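Search this site Go Search tips

Print this page | E-mail this page to a friend

Why is a whiteboard so easy to wipe clean?

People will tell you that a whiteboard is "magic." I don't believe in magic boards, and I hope you don't either. If you write on a wall at home, the mark stays and you get in trouble. If you write on a whiteboard, one swipe and it's gone. There has to be a reason.

Start with the surface. Paper looks smooth, but under a strong magnifier it is a tangle of tiny threads with gaps between them. Ink runs down into the gaps and stays there. A whiteboard has a hard, shiny coat with almost no gaps, so the ink has to sit on top.

Now the ink. A dry-erase marker holds color mixed into a liquid that dries up fast. There is also something slippery in the mix, a bit like oil, that keeps the color from getting a good grip. When the liquid is gone, you have a thin skin of color lying on the board. A cloth or a felt eraser pushes it off.

A permanent marker has sticky stuff in it where the slippery stuff should be. That's the whole difference, more or less. Check the label before you write!

Does "wipes clean every time" come true?

I doubted it, so I tried it. I drew 19 short lines on an old board from the Grurkgate school sale and wiped one off each morning. The first few came away with no trouble. By the end of the second week I had to rub, and the last line left a gray ghost that I can still find if I tilt the board to the window. So the box was telling the truth about day one and keeping quiet about day 18.

One board and one marker don't prove much. Yours may do better or worse.

Does it matter if the board is flat on a table?

Some people say a whiteboard only works on a wall. I can't see why. The coating doesn't know which way is up. Lay one on a table and you can draw on it, sort blocks on it, or play a board game you made up yourself.

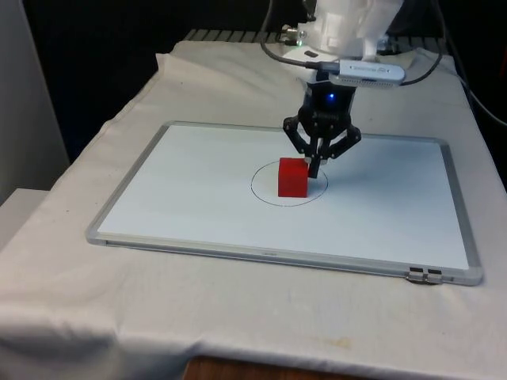

A cloth under the board is a good idea if the table is slippery or you don't want it scratched. It won't make the board any flatter, whatever your uncle says, and a big fold underneath can make it rock.

Try it and see

Ask a grown-up for a small whiteboard and a dry-erase marker. Draw one line on the board and one on a sheet of paper. Wait until both are dry, then rub each with a clean cloth. Next, draw a line on a plate with a shiny glaze, if you're allowed. Guess first – write your guess down, so you can't change it later – and then rub.

If your plate doesn't do what I said, believe the plate.

Print this page | E-mail this page to a friend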